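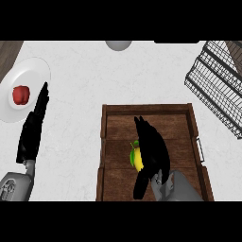

Showing a robot by hand: questions we keep getting

Is the robot learning while I steer it?
No. You drive both arms by remote control and the system records it. The training comes later, and it may not work.

How many goes does one task need?
The sales sheet for Tierney, the software we use at Plidinbridge, says 37. We have never got anything worth having under 200. Be wary of anyone quoting a small number without saying how often the robot then failed.

Do I have to use both arms?
Only if the job calls for it. Park the idle one and leave it alone. Beginners fidget with it, and the fidgeting gets copied.
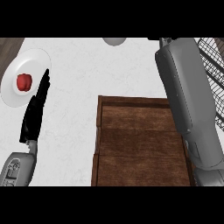 Simulated counter, left gripper closed beside the plate.

Why practise in simulation?
It is cheap and nothing breaks. It also flatters you. A rendered pepper has no soft spots, and a grip that holds on screen can slip on a real one. Vavungate trained on 2000 simulated runs and still had to start again on the real bench - ask them about it.

Is guiding the arm by hand better than remote control?
Sometimes. You feel the weight, but your own hands get in the way of the cameras. The Brudine handset avoids that and gives you no sense of touch at all.

How long is a session?
Eight minutes, then a break. Tired people give sloppy demonstrations.

Can I delete a bad run?
Yes, but say why in the notes. If only the pretty ones are kept, the robot never sees a recovery.

Will it cook my dinner?
Not this year.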